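March
By the Pututell news desk
2 min read

Tea corner opens again at the Pai workshop building

The shared tea corner in the Pai building is open again after two weeks of work on the floor and the water pipe. Tenants on both levels can use it from eight in the morning until the last person locks up.

The corner was closed in March when the old pipe under the sink began to leak. Lustiveo, the company that manages the building, has changed the pipe and paid for a new kettle. The cost of all the work was 4,000, and it was taken from the yearly repair money, so the rent for the tenants stays the same.

Many people used the closing as an occasion to ask for a better order of the tea. Before, the packets lay in a drawer together with sugar, old menus and batteries, and it was difficult to see what was left. Some boxes were opened twice and others were forgotten until they had no smell any more. In a short survey, most tenants wrote that they would like to see the boxes standing, with the names to the front.

The new arrangement is simple. The tea boxes stand upright in an open wooden crate, and the crate has its place on a round woven mat, so it can be carried to a table when there are guests and put back afterwards. The mat also protects the wood from scratches. A tenant from the Rokunon bookbinding studio gave the crate, which was used for paper samples before.

For the beginning there are three boxes: a white one from TAZO, a dark green one, and an orange and green one with fruit on the label. More kinds can be added if people ask for them - there is a list for wishes on the door of the fridge. Please finish an open box before you open the next one of the same kind.
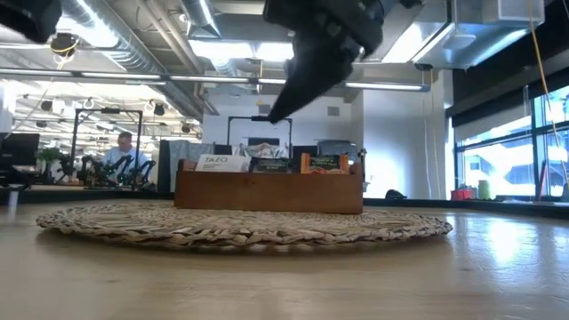

Cups and washing up

The building has bought new cups, and they are on the shelf over the sink. Cups which are left on the desks in the evening will not be collected by the cleaning company. Everybody is asked to wash their own cup and to leave the sink empty.

Milk is not included for now. Lustiveo will decide in the summer if a small monthly payment for milk and coffee is possible. Until then, tenants can keep their own bottle in the fridge, with the name of the studio on it.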